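Workshop > Tips and house rules > Hand-held grippers

Reading time: 5 minutes

Good practice at the dressing table station

Gudrun Sauerland, Wandell workshop, Kokbridge. Revised 14/12/2021.

These rules apply to anyone recording household tasks with the hand-held grippers. They replace the November sheet. Please take the old one down if it is still pinned up at your bench.

Before you start

Wipe the finger pads with a dry cloth. No spray, and no kitchen cleaner, which leaves a film on the rubber. Check that the marker squares are clean and flat. A marker with a lifted corner gets replaced, and tape over the top won't do, as it shines under the ceiling lights.

Put the strap on and let someone else check it at the back. Tie long hair back. Sleeves stay above the wrist.

Mirrors

Rweyemamu and Cavora used to have different rules on mirrors. We now have one. A mirror may stay in place if it is part of the furniture, but everybody it might show must have signed the form, including people walking past. Faces are blurred before a recording leaves the building. Write "mirror" in the log so that whoever does the blurring knows to look in the glass as well as in the room.
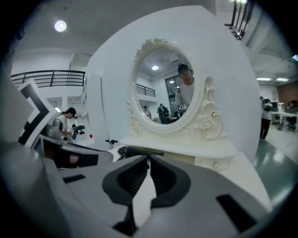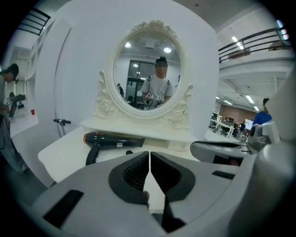
The hair dryer on the table, from higher up:
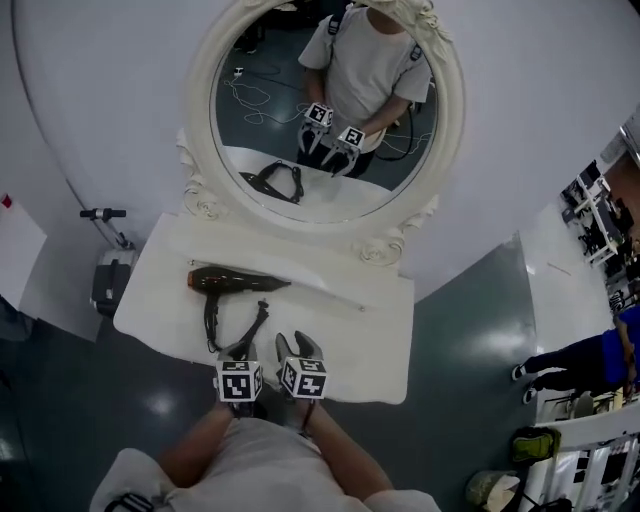 Leads and plugs

Electrical items are handled unplugged. Keep the plug on the table where you can see it. If a lead has to hang down, let it hang at the front or the side, never behind your feet. Don't wrap a lead round the handle to make it tidy. It strains the join, and the lead springs open when the gripper lets go.

Handling

Close the fingers slowly until both pads touch, then lift. If the item slips, put it down and begin again. Don't squeeze harder. Small drawer knobs are pulled straight out, with no twisting.

Paint on carved frames chips easily. Keep the fingers a hand's width away from any moulding unless the task sheet asks for contact.

Floor and bags

Bags and cases go against the wall or on the racks. The glossy floor is slippery when damp, so mop up spills at once and wait for it to dry.

Breaks and logging

Stop after 16 takes and rest your wrists for 5 minutes, longer if they ache. Fill in the log during the break. Failed takes are logged too, with a word or two on what went wrong.

Pads are changed at 3000 grips. The count is on the card in the gripper's case. Spare pads are on order, part 847, and worn ones go in the tin by the door.

Contact: Gudrun Sauerland, Wandell workshop, Kokbridge | Back to top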